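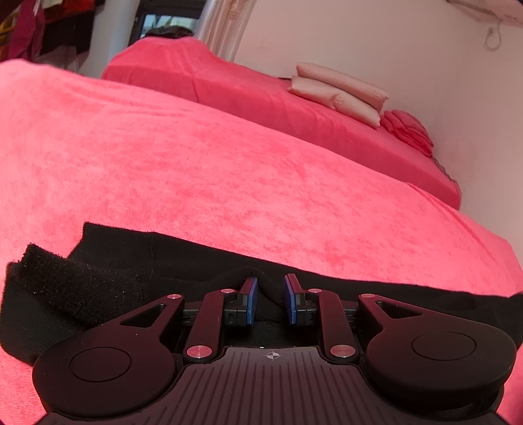 Black fleece on a twin room bed

Holmgren 300 Drying Cabinet
Product code HC300
£2,345 excluding VAT and delivery

The Holmgren 300 is a free-standing drying cabinet for guest houses, bunkhouses, staff quarters and shared laundry rooms. It dries clothes on hangers and flat shelves in a stream of warm air, with no tumbling. It suits woollens, fleece, waterproofs and anything else with a label that says no to the tumble dryer.

The cabinet is 591 mm wide, so it goes into the same gap as most upright fridges. It runs from an ordinary 13 amp socket. The standard model is vented and needs a wall outlet behind or to the left. If you have no outside wall, ask for the condensing version (HC300C), which drains into a tank at the bottom or straight to a waste pipe.

Programmes
Low: for wool, knitwear and mixed fabrics
Normal: for cotton, bedding and everyday clothes
Outdoor: for coats, overtrousers and gloves
Timed: set by hand in steps of 15 minutes

Low, Normal and Outdoor stop by themselves when the humidity sensor reads dry. Timed does not use the sensor. The door can be opened at any point and the programme picks up where it left off once it is shut again.

Inside
Three hanging rails, each of which folds up out of the way
Two mesh shelves for flat drying
Glove and sock pegs on the inside of the door
Boot rack at floor level 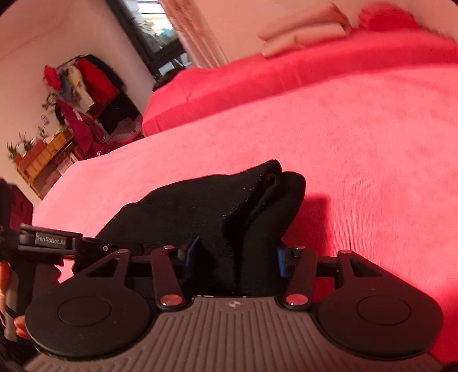
The pegs lift off for cleaning and can be ordered separately in packs of ten. Cabinets sold before the door was redesigned take the older clip-in pegs, so please check the plate inside the door and give us the serial number when you order.

Drying knitwear
Heavy knits should go on the mesh shelves and not on hangers, where the shoulders will stretch. Press out as much water as you can in a towel first, pull the garment into shape and keep the sleeves clear of the body. Use Low. Turn it over once if it is thick at the hem or cuffs.

Dark knitwear picks up lint from towels and from whatever was in the cabinet before it. Empty the lint screen before a dark load. The screen slides out from behind the kick plate and can be rinsed under a tap.

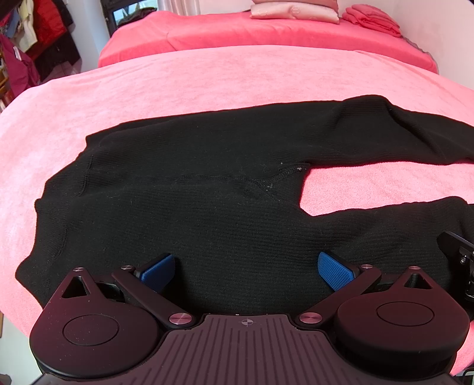
Black knit jumper laid flat, with white lint by the armhole seam

Installation and servicing
Delivery is to a ground floor room. Stairs are charged extra and we need to know about them when you order. Installation is done by Kandola, who also carry out the yearly service. Service visits in your area may fall on a fixed day; in Vadstead it is Wednesday.

The door can be hung on either side. Changing it over later means taking off the top panel, so it is best to decide beforehand.

Guarantee
Parts and labour for two years, parts only for a third. Door seals and pegs are not covered.

Questions about sizing or venting go to Karthik Kodikara in the trade office. For spares, ask for Aurelia Olteanu.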